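[Liste Atelier-Horudholm] Re: Rangement du coin travail : panier au mur ou tiroir ?

Date : 02/08/2026
À : liste Atelier-Horudholm
Objet : Re: Rangement du coin travail : panier au mur ou tiroir ?

Bonjour à toutes et à tous,

Je réponds au message copié ici, et je vous prie d'excuser mon français, que j'écris encore lentement.

> Chers colistiers,
> nous refaisons le petit coin travail de Cistetbridge et nous hésitons.
> Le plateau est de marbre foncé, il est beau mais il se couvre vite de
> petites choses. Faut-il un tiroir dessous, ou bien accrocher quelque
> chose aux montants ? Et pour les murs, est-ce qu'un papier peint avec
> un grand motif n'est pas trop chargé dans un espace aussi étroit ?
> Le budget restant est de 734 euros, tout compris.
> Merci pour vos expériences, bonnes ou mauvaises.

Pour la première question, je suis tout à fait en faveur du rangement sur les côtés. J'ai eu pendant longtemps un tiroir sous mon plan de travail et j'y ai surtout perdu des choses. Quand on a les mains prises, on n'ouvre pas un tiroir. On pose l'objet sur le plateau « pour une minute », et le soir il y est toujours. Depuis le mois de mai, j'ai tout sorti et je préfère beaucoup.

Mon principe est maintenant le suivant : le plateau reste libre au centre, et les petits objets vont à gauche ou à droite, à la hauteur de la main. Pour la gauche, je recommande un bac en plastique transparent. On voit à travers s'il est vide ou plein, et il cache très peu le mur. Pour la droite, un panier en treillis métallique blanc convient bien, car il est léger et la poussière tombe au travers (elle tombe ensuite sur le plateau, je le reconnais, mais là au moins on l'essuie).
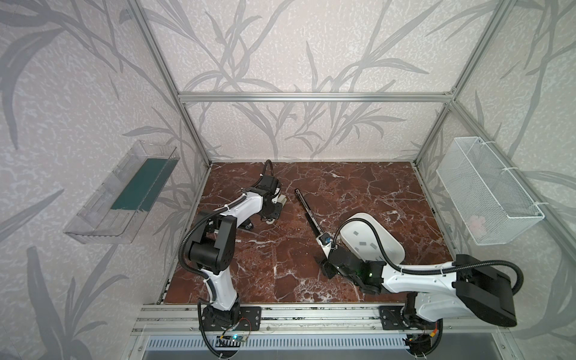

Pour la fixation du panier, n'achetez pas de crochets spéciaux. Deux colliers de serrage en plastique blanc autour d'un montant en aluminium suffisent pour des choses légères. On serre d'abord à moitié, on vérifie que le panier est droit, puis on serre à fond et on coupe ce qui dépasse. Si vous voulez changer la hauteur plus tard, il faut couper les colliers et en mettre d'autres, mais cela ne coûte presque rien. Par contre je n'y mettrais pas d'outils lourds. Un objet petit peut aussi se coucher au fond et on le distingue mal à travers les mailles, donc j'y range seulement ce que je reconnais à la couleur.

Au sujet du marbre : un marbre brun-rouge avec des veines blanches et crème est très joli, mais il a un défaut dont on parle peu dans les magasins. Les petites pièces claires disparaissent dans les veines. J'ai cherché une rondelle pendant une demi-heure alors qu'elle était devant moi. Si vous travaillez avec de petites pièces, posez-les dans une coupelle unie. Pour le nettoyage, j'utilise seulement de l'eau tiède et un peu de savon neutre, jamais de vinaigre ni de citron, qui attaquent la surface.

Pour le papier peint, je ne partage pas la crainte du message. Un grand motif en gris sur un fond presque blanc, par exemple des herbes et des branches avec des feuilles, reste calme même si on le met sur les trois murs. C'est le petit motif répété qui fatigue les yeux, à mon avis. Il faut seulement faire attention au raccord dans les angles, surtout quand les tiges montent en diagonale. Prenez un rouleau de plus que le calcul. Chez Dhillon, on m'a repris le rouleau non ouvert sans difficulté.

Et pour le budget, il me semble que 734 euros suffisent largement si le marbre est déjà là. Mon bac m'a coûté moins cher que le panier, et le papier était la plus grosse dépense. J'ai compté 55 euros pour la colle, les colliers et les petites fournitures.

Une question de ma part, pour finir : est-ce que quelqu'un a essayé la colle Dimton sur un papier texturé ? Sur le mien, un bord se relève un peu près d'un montant et je ne sais pas si c'est la colle ou ma façon de l'étaler.

Bien cordialement à toute la liste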